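Minutes of the manipulation group meeting, Oct 17, 2019

Present: Chelsea Lambert (chair), Rajkumari Shukla, So-ying Tsai, Tia Rowbotham (minutes)
Apologies: Carol Rowbotham

1. Minutes of the last meeting
Accepted with one correction. The Olley quote was for spare gripper fingers, not for cables.

2. Tool hanging task
Rajkumari reported on the two-arm policy for the pegboard task. The training set now stands at 800 demonstrations, all recorded on the Plunden station. The policy was trained twice, once on the full set and once on a subset of 500. The full set did better on taking a hex key off the board. On putting one back there was no clear difference between the two.

So-ying asked whether the result could come from the order of recording, as the later demonstrations were done by more practiced operators. Rajkumari agreed this had not been ruled out. She will draw a second subset of 500 at random from the full set and train again before anything is written up.

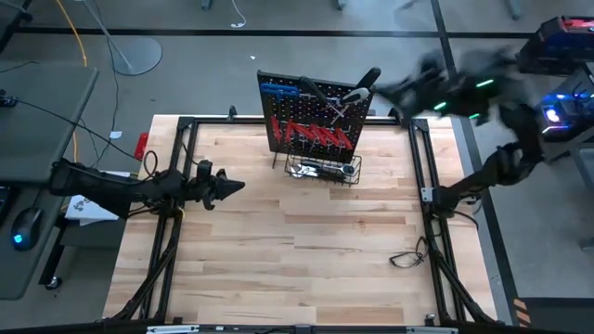
Most of the failed returns are the same kind of failure: the key reaches the board at a slight angle, catches beside the hole and turns in the fingers. Chelsea suggested slowing the last part of the approach. So-ying would prefer to try the wrist force signal first – it is already logged and costs nothing to add as an input.

Agreed to try both, one at a time, with the same start positions.

3. Arm speed
Tia raised the speed of the free moves between grasps. Fast moves leave the arm shaking slightly when it stops, and the policy often starts the grasp before it has settled. Chelsea asked for a comparison at the present limit and at half of it. Eight trials for each setting will do for a first look.

4. Basket task
Picking from the wire basket is on hold until item 2 is settled. The Parri labeling tool still drops the final step of some episodes. Carol has a fix but it has not been merged.

5. Write-up
Trultar draft is with Chelsea. The methods section needs the reset procedure, which differs between operators. The plan is still to submit in March.

Actions
Rajkumari – random subset and retraining
So-ying – force input, then slower approach
Tia – speed trials, reset procedure in writing
Carol – merge the Parri fix
Chelsea – comments on the draft, reply to Olley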